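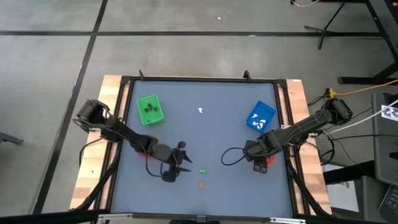 Vumton Working Practice Group
Minutes, Dec 25, 2020, Marnby site, room 1105

Minutes of the October meeting were accepted with one correction: the spare grippers went to Bandara, not to Udov.

1. Table layout

The group went back over the draft rule for two-arm sorting tables. Agreed that baskets stay inside the reach of both arms and that small parts start on the open surface between them. Udov asked whether basket positions should be taped. Left to each table lead for now, but positions must be written in the log before a run begins.

2. Cables

Long discussion. Loops at the gripper are needed for wrist movement and stay allowed. Power and signal cables leaving the arm base are to run to the nearest side and be tied down before they reach the floor. The Bandara draft wanted covered trays on every table. Not adopted, cost too high. To be looked at again when the budget is known.

3. People near the arms

Existing wording, "keep clear during operation," was found too loose. New wording: no hands over the tabletop while either arm is powered, and the operator stands where both arms can be seen. The rule applies to every workstation in the room, including when the neighboring one is idle.
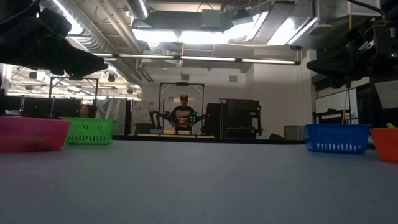
There was disagreement over visitors. One view was that a floor line is enough, the other that visitors should be escorted at all times. Escort rule adopted on trial until the next meeting.

4. Speed limit

The setup speed cap stays at 600 on the controller scale. Anyone raising it for a test must set it back and sign the log. Two late entries were noted in the Marnby log and have been corrected.

5. Stop check

The emergency stop is to be tested at the start of each shift and after any arm is remounted. Results go on the same sheet as the basket positions. Udov will send out a revised sheet, version 4.

Actions
Vumton: circulate new wording for items 2 and 3.
Bandara: price for cable trays, two tables only.
Udov: revised log sheet.

Next meeting at Bandara, date to be set by email.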